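Hilo sobre nuestro proyecto de curso 🧵 Soy Danang Wijaya, estudio automatización y el español no es mi primera lengua, así que perdonen los errores.

1/ En septiembre empezamos el trabajo en equipo: Aslı Ersoy, Firouzeh Bagheri y yo. La tarea es que un brazo robótico aprenda a coger fruta y ponerla en un recipiente. Todo en simulador, el brazo real del laboratorio se comparte entre muchos grupos.

2/ Al proyecto lo llamamos Plullitden. Es una palabra que no significa nada y por eso le gustó a todos.

3/ Nuestra escena es muy sencilla: una pera, un recipiente rosa, una superficie gris y una luz. La profesora nos aconsejó no poner más objetos hasta que el primero funcione bien.

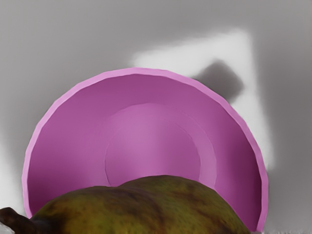 4/ La parte que más me ha costado es la pera. Con una esfera, el agarre se calcula casi solo. La pera tiene un lado estrecho y otro ancho, y según cómo está girada hay que cambiar el ángulo de la muñeca.

5/ Firouzeh preparó 297 episodios con posiciones distintas. Entrenamos con una parte y guardamos 28 para la prueba. Aslı revisa los que fallan y escribe una nota de cada uno, con mucha paciencia.

6/ También discutimos bastante sobre las sombras. Yo quería quitarlas para que el modelo tenga menos confusión. Aslı dijo que en el laboratorio siempre habrá sombras, y las dejamos. 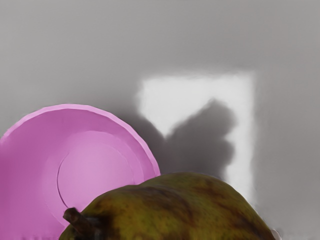 La pera de cerca, con el rosa detrás y la sombra sobre el gris.

7/ Para la entrega nos faltan unas 5 páginas de memoria y el vídeo. Si alguien ha trabajado con agarre de objetos no simétricos y conoce una buena lectura, se lo agradezco mucho. Puede ser en español o en inglés.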